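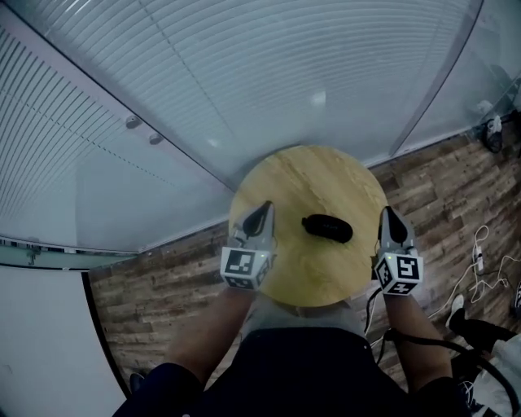
A small dark case on a round wooden tabletop.

Lost on the bus: an interview with Salamatu Ankrah
10/7/23

Salamatu Ankrah has run the lost property desk for the Brorkside bus network for nine years. Before that she drove the Stekholm route, and she still talks about lost things the way a driver does, by where they turn up.

"Back seat, upstairs, it's phones," she says. "Down by the luggage rack it's bags and folding umbrellas. Under the priority seats you get glasses, because people take them off to rub their eyes and then their stop comes."

The desk takes in 280 items in an ordinary month. December is different. Last year it went over 1,000, and she had to borrow shelving from the parcels room next door. Gloves made up most of it, nearly all of them singles.

"I don't throw a glove out before the end of January," she says. "People come back for a glove. They won't come back for a decent coat, and I've never worked out why."

How an item gets logged

Drivers check the bus at the end of each run and put what they find in a sack with the route number and the time on the tag. The sacks come in overnight. Ankrah starts at six and has them all opened by eight, when the phone line opens.

Each item gets a line in the book and a matching line on the computer. She keeps both. The computer went down for four days in her second year and she worked from paper the whole time.

The description in the book is kept short on purpose. "I write 'case, dark, small' and I stop there. If I put everything down and read it out over the phone, then anyone can say yes, that's mine. You want the caller to tell you what's in it."

She asks callers three questions: which bus, what time, and one thing about the item that a stranger wouldn't know. Most people get the bus right and the time wrong. She allows an hour either way.

Cases are the hardest, she says. Glasses cases, earphone cases, pouches for cables or medicine or hearing aids. They look alike and they often have no name in them. On any given week she may have a full tray of them.

"Put your phone number inside. A bit of paper is fine. I had a man, Mr. Quartey – Adom Quartey, he won't mind, he tells everyone – who lost the same pair of reading glasses with us four times. The fourth time there was a number in it, and he had them back by lunch."
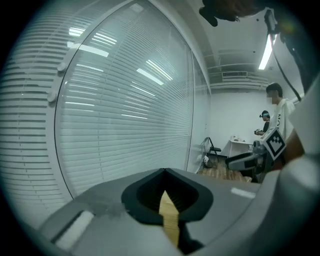
What happens to the rest

Items are held for 40 days. Food goes the same day. Bank cards are reported and cut up, and passports are sent on every Friday. Phones are kept charged for the first week in case the owner rings, and Ankrah says this is how most of them get home.

After that, whatever is left goes to the Lamptey sale, which is held twice a year in the old ticket hall. The last one had 160 lots. Strollers and suitcases sell quickly. Umbrellas are sold by the bundle.

Her colleague Edin Vukčević sorts for the sale and does the phones on her days off. He joined from the cleaning crew and has a better eye for where things come from, she says. He can usually tell a school bag's route from the mud on it.

They don't always agree. Vukčević would shorten the holding time to a month, as the shelves are full by the third week. Ankrah would rather have more shelves.

"Somebody goes into the hospital, or goes away for work, and they come home and think, where's my bag? A month goes fast. I've handed things over on day 39."

What she would like people to know

Ring early, and ring again. Items from a late bus can take two nights to reach her. If you changed buses, give both routes. A photo of the thing helps if you have one, and so does the receipt.

She has lost one item herself in nine years, a blue scarf, on her own old route. She filled in the form like everyone else. It hasn't come in yet.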